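Ticket 2351: Left arm drops out of sync during cloth episodes
Site: Clernbridge
Project: Urivora, cloth sorting examples
Opened: 2025-12-22
Priority: Medium
Status: Awaiting confirmation

Summary

During recording of the basket task, the joint readings of the left arm fall behind the video. The fault does not stop the recording. The episode is saved and marked complete, and the mismatch is found only at review. Of 224 episodes submitted in this batch, 12 were rejected on these grounds. The right arm has not been affected.

Station condition

The station is the two-arm cell with the white basket on the left side of the table. No parts have been exchanged since the November service. Operators are instructed to leave the cell as it stands until this ticket is closed. 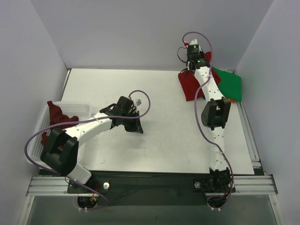
Actions taken

1. Recording software restarted. Fault returned in episode 179.
2. Left and right control ports exchanged at the host computer. Fault remained with the left arm. The host port is therefore ruled out.
3. Cable run of the left arm inspected from wrist to base. The purple cable has a wide loop at the wrist and passes to the left of the arm. It was reseated at the base connector. No damage to the jacket was found.
4. Test episodes recorded with the left gripper held over the basket and the right gripper near the folded cloths. Readings and video agreed in all of them.

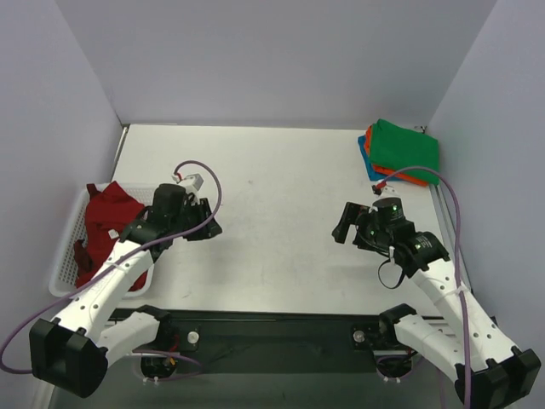
Left gripper over the basket, right gripper toward the center of the table.

Assessment

The likely cause is a poor contact at the base connector of the left arm, which produces repeated read requests and a growing delay. This has not been proven. The Bomero logging tool does not record read retries at its present setting, and a change to that setting has been requested from Gkikas support.

Handling of data

Rejected episodes are to be kept in the quarantine folder and must not be trimmed or realigned by hand. Accepted episodes from the same batch may be released for training after the timing check has been run again.

Next step: Clernbridge to report the result of the next full batch in this ticket.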